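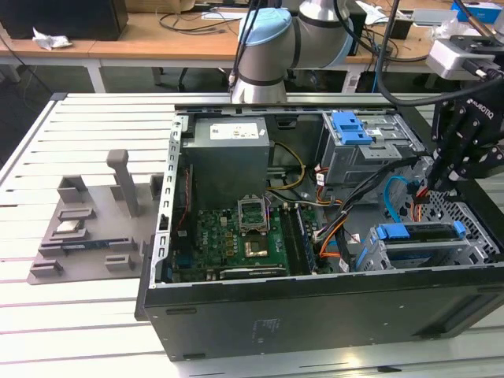
Inside the Tower
Prornwood Computer Workshop — Galleries — Desktops

Most people who own a desktop computer have never had the side panel off. This gallery is for them, and for anyone planning to replace a part at home who would like to know what they'll be looking at. The tower is on its side with the cover removed and the processor out. It is an ordinary machine with a green motherboard and a metal drive cage, and a lot of office desktops are laid out much the same way.

Text by Nabila Chong. Parts notes checked by Zdeňka Šimek.

The case
Black on the outside, bare perforated metal on the inside. The holes and slots let air through. On older office machines they also collect dust, so brush them out while the cover is off. Use a soft brush and work from the inside toward the outside.

Power supply
The gray metal box in the upper corner, with the white label. The label gives the ratings, and it is worth copying them down before you order a replacement. Don't open the box itself. Parts inside can hold a charge after the cord is pulled, and there is nothing in there you need to get to.

The yellow and black cable
Yellow and black wires usually mean 12 volts and ground. On many boards a cable like this feeds the processor through its own plug, separate from the large main one. It is the plug people most often forget to push back in. If the fans spin and the screen stays dark, check it first.

Motherboard
Everything else plugs into this. Before you take one out, take a picture of every cable with your phone, close enough to read the lettering next to each connector. The small front-panel wires are the hardest to put back from memory.

Processor socket
Open, with the lever and metal frame up. The gold contacts are very fine and bend easily. Keep fingers, sleeves and brushes away from them. If the board is going to sit for more than a few minutes, put the plastic cover back on. We keep a bag of spare covers in the drawer under the sink, and they go missing anyway.

When a processor goes in, match the corner mark to the socket and lower it straight down. It should settle under its own weight. Close the frame and then the lever. The lever takes some force, more than most first-timers expect, but the chip itself should never be pushed.

Memory slots
Two long dark slots beside the socket. The notch in the memory stick is off center, so it only fits one way. Press evenly at both ends until the clips close. If the computer beeps and won't start, take the memory out and seat it again before trying anything else.

Expansion slot
The long black one with the white lettering next to it. On a board like this it would normally take a graphics card or another add-in card. Cards have a screw or a clamp at the back of the case as well as the slot, and both have to be undone before the card will lift.

Drive cage
Gray metal with bright blue latches. Colored latches on a case are generally there to show you what is meant to be moved by hand, so look for those before you reach for a screwdriver. Label a drive as soon as it leaves the computer. Masking tape is fine.

Putting one back together
Go in reverse order and leave the cover for last. Look for loose screws in the bottom of the case — tip it gently and listen. Then check that no cable is touching a fan, plug in the monitor, and start it once with the side still off.

About the Desktops galleries
This is gallery 8 in the series. The earlier ones are still online:

Cables and connectors: the ones you'll meet on a normal desk, with names and the adapters that go with them.
Laptop batteries: how to tell when one should come out, and where to take it after that.
Keyboards: keycaps off, crumbs out, keycaps back on. The Nimeck keyboard was by far the dirtiest.
Fans and dust: a Latuheru office tower that had been under a reception desk for 5 years.

A gallery on monitor stands is planned for October. Zdeňka is looking for a broken stand with a gas spring, so if you have one you were about to throw out, bring it in.

Visiting
The repair evening starts at 1745 in Room 38, Privora Building. Use the side entrance. Bring the computer and its power cord; we have monitors, keyboards and mice. Back up anything you care about before you come.

Text may be reprinted for classes with credit to Prornwood Computer Workshop. Corrections to parts names are welcome at the front desk or through the contact form.

Previous gallery: Fans and dust
Back to all galleries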